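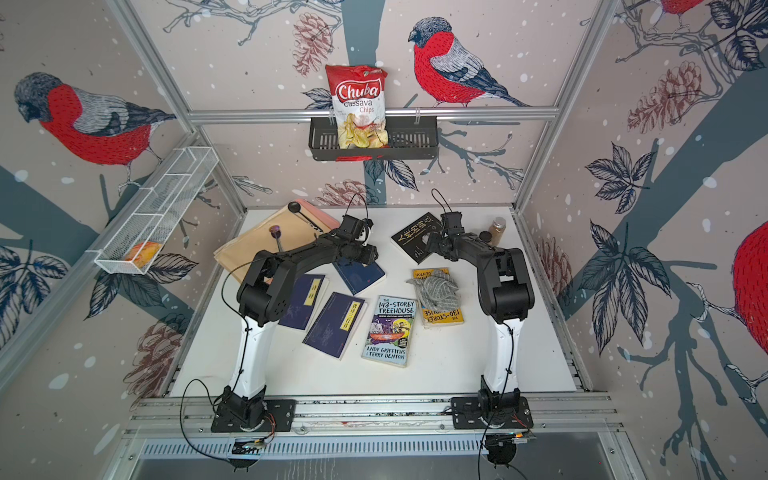

折扣连锁Numunum下半年再开6家店 社区小店成重点

6月28日，星期三。折扣零售连锁Numunum今天上午公布下半年开店计划，再开6家，全部是社区小店型，不进大商场。首批2家落在Panovness老城区，租约已签，装修队下周进场。其余4家选址还在谈，公司没给具体街道，只说“离居民楼要近，走路能到”。

负责门店拓展的Eifion Gronow在电话里讲得很快。大意是，大店的租金压不下来，周末人多，平时空着，算下来不如小店。“顾客下班顺路进来，买三四样东西就走，我们要的就是这种生意。”他说。

小店里卖什么？日用百货、零食、文具、厨房小件，另外加一面书墙，特价图书和库存书为主。每家店的单品数控制在1,000种以内，比现有大店砍掉一大半。生鲜不做，冷柜太费电，损耗也高。服装只留袜子和家居服。

书墙这块是新的。去年冬天在Jondmont路店试过一阵，原本是清库存用，摆在收银台对面，结果卖得比预想的好，补了几次货。买的人里面中老年顾客不少，古籍今译、菜谱、字帖走得最快，儿童绘本反而一般，店员说是因为家长嫌没塑封，翻旧了。新店会把绘本单独放一格，加封膜。

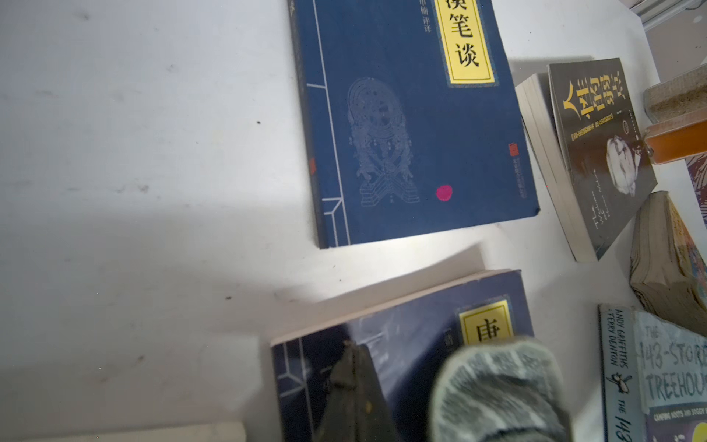 《梦溪笔谈》评译本，深蓝色封面仿线装样式。

价格方面，书墙不搞会员价，一个价到底，标签直接贴封底。Gronow承认这部分毛利薄，“但是它能让人在店里多站一会儿”。多站一会儿买不买别的，公司没有拿出数字，记者追问了两次，答复是年底再看。

竞争对手也没闲着。同样做低价的Medve今年1月刚把两条街外的旧超市改成了折扣仓，主打整箱卖，纸巾、洗衣液、瓶装水，价签大得隔着马路都看得见。附近居民陈女士说两家都会去，“整箱的去那边，零碎的来这边，我又不嫌麻烦”。也有人不太看好。在Panovness开了多年杂货铺的一位店主说，这条街上已经有三家卖拖把的了，再来一家，大家都别赚钱。他店里的文具上个月已经开始打折，他自己讲是提前跑。

人手问题。每家新店计划招全职和兼职若干，优先要住在附近的，排班分早晚两班，收银以人工为主，自助机只放一台。公司称老店不会因此关门，Jondmont路店合约到期后也打算续，不过面积可能缩小，二楼退给房东。二楼现在放的家居大件，届时清仓，具体哪天没说。

开业活动照例有。首批店开门当天，前100位进店顾客送帆布袋一只，不用消费，排队领完为止。去年有分店发袋子发到把自行车道都堵了，这次改成店内领取，队伍沿货架走。街道方面要求早上八点前卸货完毕，货车不得在校门口一侧停靠，公司表示接收。

开业日期还没定死。装修顺利的话赶在暑假结束前，不顺利就往后拖。消防验收的时间公司自己也说不准。招聘启示本周内会贴在老店门口，网上同步，想报名的可以直接到Jondmont路店服务台问，带身份证就行，简历不强求。

另外，之前有读者来电问老会员卡的积分在新店能不能用。能用，但是不能在书墙上抵扣。过期积分不补。

联系我们 | 投稿与纠错 | 版权所有，未经许可不得转载 | 返回顶部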